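okay so I finally went through a full year of our grocery receipts and I have THOUGHTS. thread, sorry in advance

**1/** Background: two adults, one teenager who eats like three adults. We moved to Sastdale in September and I kept saying "food is so much cheaper here" without ever checking. So I dug every receipt out of the kitchen drawer and typed them in. There were 211 of them. My wrists hurt.

**2/** First surprise – it isn't cheaper here! Per week we spend almost exactly what we did in Urnau. Vegetables went down, everything in the freezer aisle went up, and it all comes out even. I've been bragging to my sister for months and now I have to call her.

**3/** The big weekly shop is fine. I make a list, I mostly stick to it (mostly). The damage is all in the quick stops on the way home. Milk and bread, in and out, and somehow that's a $17 receipt. Over and over and over.

**4/** My old coworker Teguh Sitompul told me years ago to plan dinners backward from what's already in the house. I nodded and ignored him. Tried it for the first two weeks of January and we ended up with fried rice twice, a bean soup the teenager liked (!!) and one very strange pasta. Saved $124 compared with the same two weeks last year. Teguh, if you're on here, I owe you lunch.

**5/** What I do now: Sunday night everything that needs using up gets pulled to the front of the fridge, and I write dinners on the back of an envelope. Cooking stuff stays out on the counter during the week, so I have no excuse to order in. 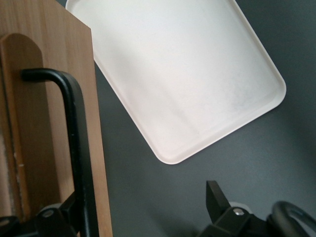 **6/** Things I'm not giving up, don't @ me: the good butter, the dumplings from Khoo, and real coffee. I tried the store brand coffee for a week and was a terrible person to live with.

**7/** A few of you asked about apps. I used Tilent for a while and it was okay, but it kept filing cat food under "dining out" and I got tired of fixing it. Plain spreadsheet now. Date, store, total, and a column for "did we need this" that I fill in the next day when I've calmed down.

**8/** Next up is the electric bill and I am already scared. If anybody has a trick for getting a teenager out of the shower in under half an hour, my replies are open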